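Flernano mine

Flernano is a disused salt mine beneath the village of Estness. It was worked first by shaft and gallery and later by solution mining, in which water is pumped into the deposit and returned to the surface as brine. The mine is best known for its long record of ground subsidence, which has been measured at the surface since the closure of the upper galleries.
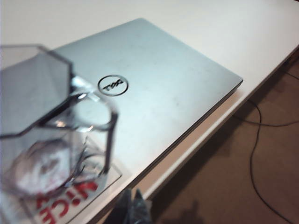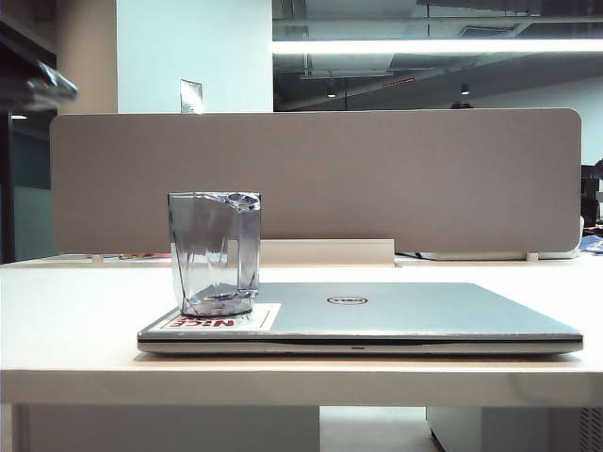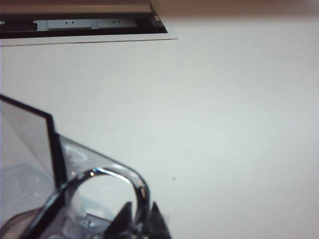
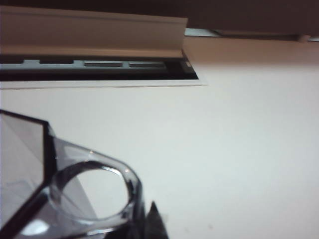

History

Rock salt was found at Estness in 1706 by labourers sinking a well for the parish. Early working was by hand, and the salt was carried by cart to the market at Brumov. The first deep shaft, known as Tanguy after the family that paid for it, reached the main bed at a depth of 90 metres. A second shaft was begun further east but was given up after repeated flooding.

Under the engineer Severin Oberholzer the galleries were widened and the pillars between them made thinner, a practice that raised output but left the roof poorly supported. Two of the oldest chambers fell in one October night. No one was underground at the time, and dry working ended the following spring.

Brine working

Brine was drawn from 9 boreholes laid out in a line north of the Tanguy shaft. Each was lined with steel to the top of the salt, and fresh water was taken from the river under licence. The brine was piped to open pans at Brumov — later replaced by closed evaporators — and sold mainly to dyers and tanners. Pumping stopped when the river licence lapsed.

Subsidence

The ground above the mine has sunk unevenly. The greatest movement is recorded along the former tramway, where a shallow lake has formed. A study by the geologist Delyth Dafis argued that most of the sinking came from the thin pillars of the Oberholzer period, and that the brine cavities had stayed largely stable. Her findings remain disputed, as the shape of the two southernmost cavities has never been fully surveyed.

Present state

The Tanguy shaft is capped with concrete and fenced. Mine plans, wage books and borehole logs, 2985 items in all, are held in the village archive and may be consulted by appointment on Thursday afternoons. The winding house is a protected building and is not open to the public.

See also

Brumov saltworks
Estness tramway
Solution mining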